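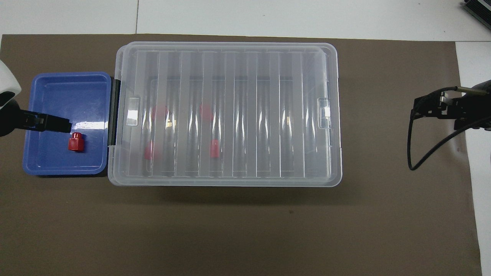
Ngân Sầm wrote to me after the last post and asked why I bother with a state machine at all when the policy already knows what comes next. Her point was that a learned policy with enough demonstrations should pick up the order of the task by itself, and that every hand-written transition is one more thing to maintain.

I've been thinking about that for most of June, so this post is my answer, plus some notes on the rest of the stack.

The task is sorting small red caps between a blue tray and a clear box with a lid. Two arms, one mat, one view from the head. The policy is good at the short motions. Given a cap in the tray and an arm near it, it closes on the cap well. It is bad at remembering what it has already done. The latches on the lid look nearly the same open or closed from the head camera, and the policy takes one image at a time with no history. If it believes the lid is open when it isn't, it will happily press a cap into the plastic until the force limit trips.

So I keep a small planner on top. It has 4 states and picks which skill runs next. It does not touch the trajectories. When I counted, most of my failures before the planner were order failures, and most of them now are grasp failures. I would much sooner debug grasp failures.

Ngân is right about the maintenance, though. The transitions used to live in three different files, and I broke them twice by renaming a skill in only one place. They now sit in one table in Jekstead, which is what I call the planner repo. Each row has a state, a check, and a next state. If a check doesn't pass within 600 control ticks, the planner goes back to the last state it was sure of and tries again. After 3 tries it stops both arms and waits for me.

The checks are where perception comes in, and that has taken the most time. The lid is frosted with ribs running across it. You can still make out red through it, but the edges are gone, and my segmentation model was trained on clean views. It merged caps that were near each other and sometimes took a colored reflection for part of one. I tried a few things:

Lowering the confidence threshold. This found more caps and also more reflections. Not worth it.

Averaging masks over a short window while both arms hold still. Better, but it slowed everything down, and the arms are rarely both still.

Labeling views through the lid and retraining. This is what worked. I labeled 3000 crops with Dadotik, a little keyboard-driven tool I wrote because I can't stand drawing polygons with a mouse. It shows a crop, I press a key for cap, reflection or unclear, and it moves on. The unclear ones are left out of training but kept for testing.

The other change was to stop asking the model for a count through the lid. The planner only needs to know whether the tray is clear and whether the lid is on. Both are easier questions. The count gets checked once, when the lid is off.

On the control side, the main problem was the two arms getting in each other's way over the box. I had been planning each arm separately and hoping. Now there is a lock on the space above the lid, and an arm has to hold it before it can enter. It's crude and it wastes time on every cycle. I looked at doing proper joint planning with both arms in one problem, and I may still do it, but the lock took an afternoon and there hasn't been a collision since.

One bug to mention in case someone hits the same thing. The image timestamps were being set when the frame reached the planner, and not when it was captured. Under load the gap grew enough that a check could pass on an old picture of the tray. I now stamp at capture and throw out anything stale.

Next I want to give the policy a short history and see how many rows of the table I can delete. If Ngân is right, it should be most of them. I'll keep the timeout either way.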